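Reference > Food and Dining > Eating Places > Market Kitchens

Market kitchen

A market kitchen is a small eating place that operates inside or along the edge of a covered food market and prepares most of its dishes from goods sold in the same building. It differs from a market stall, which sells food to carry away, in that it provides seating and table or counter service. It differs from a food hall unit in that the surrounding trade is mainly in raw ingredients.

Origins

The covered market at Brurimwood, opened in 1794, is the usual point of reference for the type. Its charter allowed traders to cook on the premises for porters and carters, on condition that fires were put out before the afternoon sale. The first cookshops served broth, boiled meats and bread from a shared oven. Customers stood, or sat on upturned crates, and brought their own bowls.

Fixed seating came later, when the market authority began to rent the corner bays by the year. A longer lease made it worthwhile for a cook to install a stove, a sink and a row of stools.
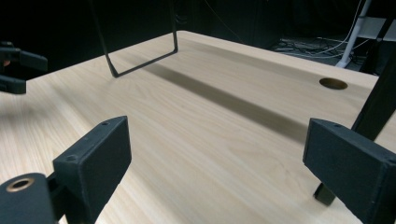 Seating in a present-day market kitchen is commonly limited to a single counter and a few shared tables. Places are not reserved, and a party of four may be divided between two tables at busy times. Tablecloths are seldom used. The tables are often of pale wood with long, fine grain lines running across the top, left uncovered so that they can be cleared and reset quickly. Cutlery is kept in a container at the end of the table, and the bill is paid at the counter.

Hours and menu

Market kitchens keep the hours of the market. Most open before dawn to serve the traders, are busiest in the middle of the morning, and close early in the afternoon. Evening service is uncommon, as the building is normally locked.

The menu is short and is written up each day after the cook has seen what is on sale. A typical list has a soup, an egg dish, a stew and one dish of fish or grilled meat. At Brurimwood, fish is served mainly on Friday, when the wholesale catch is delivered. Stews are started the day before and sold until the pot is finished; they are not topped up during service.

Prices are low in comparison with street-facing restaurants. Rent is charged on floor area, transport costs are small, and cooks are able to buy bruised or oddly sized produce at a discount from neighboring stalls. Such produce goes into soups, sauces and pickles. 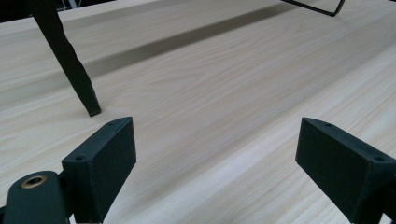

Regulation

Brurimwood market rules limit each kitchen to 30 seats, including stools. A kitchen must buy the greater part of its fresh ingredients from traders in the building and must keep receipts for inspection. Charcoal may be used only in bays fitted with a hood and a separate flue. Deep frying is restricted to the outer aisle.

Licenses are attached to the bay and not to the cook. When a tenant leaves, the bay is offered first to existing market traders and then to outside applicants.

Notable examples

Gadance occupies a double bay beside the grain merchants and is known for barley soup and flatbreads. Lenz, in the outer aisle, serves fried fish and pickled cabbage at a standing counter. The two businesses share a cold store.

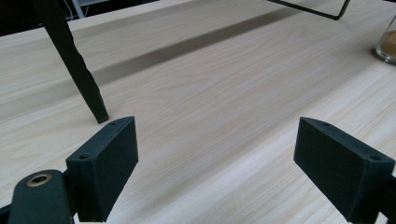 758 words | Reference entry

Kadance, a later offshoot of Gadance, trades from the north entrance and sells breakfast only. Its menu consists of porridge, boiled eggs and a bread roll filled with smoked pork. It closes when the morning's bread has been sold.

See also

Cookshop; Food hall; Lunch counter; Street food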